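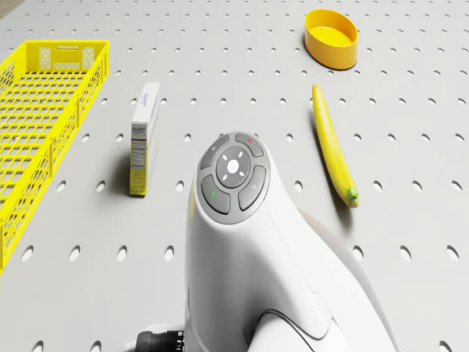

A yellow crate, a bowl and a banana.

Food & Home | September
By the Tevunano staff

The owner of Dukau, a tiny fruit shop, lights up when you ask about bananas. "Buy them green at the tips — you get three more days!" she says. 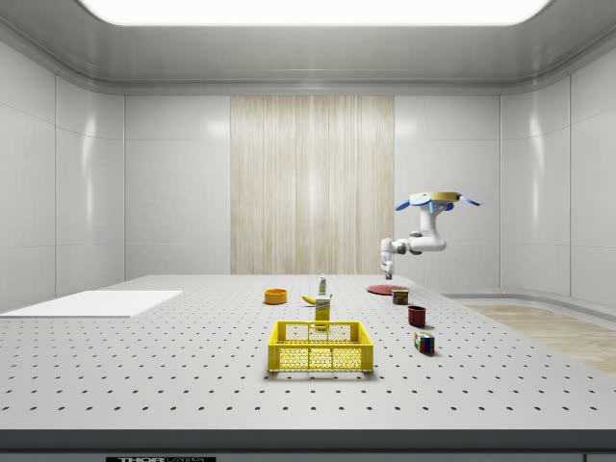 She keeps hers well away from the apples, and the soft ones go into bread. "Six in one loaf. It's so good warm!"

Comments

Werka: Six?? Trying it Monday.

mavromatis: Mine freeze great, peeled.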